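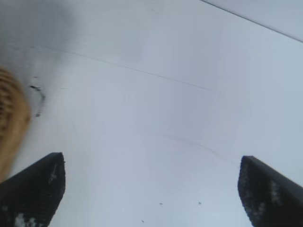

Labels, Lamps and the Junk Drawer: Household Tips for a Parent Whose Memory Is Slipping

Print this page | E-mail this page

December 5, 2019

My mother moved in with us in September, bringing a recliner, a box of extension cords from before the moon landing, and the firm belief that there was nothing wrong with her memory. We have since rearranged most of the house around that belief. What follows is what stuck. Your own parent will have other ideas, and will share them.

Start with the cupboards

I labeled every door in the kitchen in one heroic evening. She ignored all of it. The labels said things like "Dry Goods," a phrase no person has ever used while hungry. I redid them with plain words: CUPS. CEREAL. COOKIES. The cookie label has worked a little too well.

Use black letters on white or pale yellow, as big as the door will take, and put them at her eye level. My mother is five foot one. My first set was hung for the convenience of a basketball team.

If a label still doesn't do it, take the door off. Two screws a hinge, and save the screws in a sandwich bag taped to the back of the door, or you will be buying new ones when you sell the house. A person who can see the cups doesn't have to remember where the cups are.

Light the way to the bathroom

Plug-in night lights with a sensor are cheap and you need more than you think. Walk from the bed to the toilet at two in the morning without turning anything on, and wherever you swear, put a light. I used amber ones from a brand called Sasteo. The cool white kind lit up our hallway like a dental office.

Leave the bathroom door open at night. If the toilet, the floor and the wall are all the same white, as ours are, a seat in a strong color helps a good deal. Ours is blue. Guests have opinions.

Take up the small rugs while you're at it. I know your aunt braided it. Hang it on a wall.

The stove

We have gas, so I had a shutoff put in on a timer. It gives her 20 minutes and then quits. She has called the gas company about this. If you have electric, ask an electrician about a timer for the range, and don't try to do it with a hardware store gadget meant for Christmas lights.

An electric kettle that turns itself off replaced the whistling one. I bought the Kushnir, mainly for its big handle, then had to buy a second because she didn't recognize the first as a kettle and put it away with the vases. The second looks like a kettle. Shop for the shape they already know, even if it's uglier. It will be uglier.

Clocks and calendars

Get a clock that shows the day in full, with "morning" or "evening" spelled out. Put it where the old clock was. And go around and set all the others to match it, including the microwave. We had 2 clocks in the kitchen disagreeing by an hour, and she trusted whichever one was closer to lunch.

For the calendar, one big square per day and one pen tied to it with string. Cross off the day at breakfast. We make a small ceremony of it. Don't write down the dentist until the day before, unless you enjoy discussing the dentist.

Things that go missing

Glasses, remote, purse, hearing aid, upper plate. Buy spares of whatever you can afford to. For the rest, learn the hiding places and check them in order. Ours run: robe pocket, bread box, under the seat cushion, inside the other purse. Always look through the kitchen trash before it goes out. I wear gloves for this now.

Don't ask where she put it. It's a reasonable question and it has never once produced the glasses. I say, "Let's have a look," and steer us toward the bread box.

The junk drawer

Give them one. I mean a real drawer, full of safe and interesting things: keys to nothing, a tape measure, buttons, old postcards, a deck of cards. Take out the batteries and anything sharp. My mother sorts hers most afternoons and has found several items I'd been missing. She keeps a roll of Fledus masking tape in there and lends it to me on strict terms.

Doors

A bell on the front door costs next to nothing. The one I hung came off a cat toy and sounds cheerful at any hour, a quality I've come to resent. We also keep her coat and outdoor shoes in the hall closet, out of sight, since seeing a coat on a hook seems to remind her that she has somewhere to be.

Write her name and your phone number inside the coat collar with a laundry pen. Go over it again every few washes.

Print this page | E-mail this page

Related tips
Getting Candle Wax Out of a Tablecloth
A Shower Chair That Doesn't Wobble
Large-Print Labels: Which Pens Fade
Cevgate Grab Bars: Finding the Stud First
What to Do with 2000 Family Slides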